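Against the Author Bio

Jun 28, 2021

I finished a novel last night and then read the author's bio, which took me nearly as long as the last chapter. She has published in 31 journals. I know because she listed them, in italics, with the years. By the time I got to the one that folded after a single issue I had forgotten how the novel ended.

I should say where I stand. I've written my own bio more often than I've written anything else. The first was for a stapled poetry magazine called Zoka, which paid in copies and asked for "a few lines about yourself." I sent two hundred words, including my high school. They cut it to my name and the state I lived in, and it's still the best edit I've ever received.

The bio has hardened into a form as strict as the sonnet, and with less room for feeling. First the prizes, then the prizes one nearly won. "Finalist" is a fine word. "Longlisted" is getting thin. "Nominated" can mean that your own editor filled out a form and put a stamp on it, and I say this as someone who has been nominated 6 times by editors with stamps. After that come the journals, then the degree, then the pet.

The pet is supposed to make up for the rest. Having been told for nine lines that the poet is more accomplished than we are, we learn that she lives with an elderly beagle, and we're meant to forgive her. I usually do. I have never once forgiven sourdough.
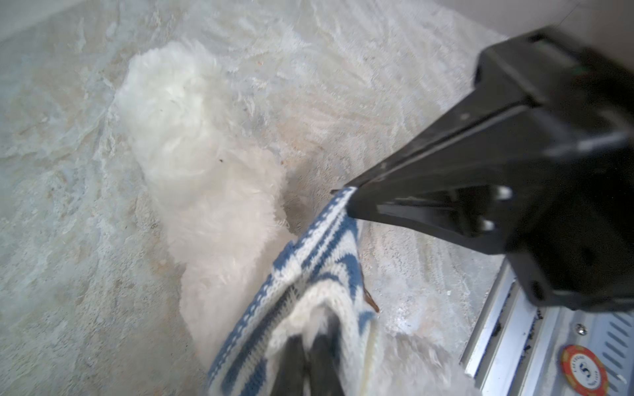

Small presses are worse about this than big ones, and I love small presses. Omoregie, which brings out some of the best translated fiction I can find, gives its translators a full page at the back and seems to tell them to fill it. Prasberg goes the other way and prints no bios at all, so you turn the last page and find a list of other Prasberg books. I thought this was cold until I noticed I was buying them.

My favorite bio belongs to Setsuko Katayama, whose story collection Lirndale I've pushed on everybody I know, including my dentist. It reads, in full: "Setsuko Katayama has written this book and one other." She doesn't name the other. I spent most of an evening hunting for it and finally paid too much for a copy with somebody's grocery list in it. No string of journals has ever gotten me to do that.

I understand why the long ones exist. Writing pays badly and mostly in the dark, and the bio is the one place where a writer gets to say out loud that somebody, somewhere, said yes. Grant panels want to see it. So do hiring departments, and mothers. If I had been turned down as often as most good poets have, I'd want the acceptances carved on a wall too.

But the reader at the back of the book isn't hiring. She has just spent a week in your company and would like to know one true thing about you, or else to be left alone with the ending. The résumé can go on your website, where the people who need it will find it and everyone else can look at the beagle.

I have a new essay coming out in July, and the editor has asked for a bio of no more than 200 words. I've got it down to 180 – the high school is back in.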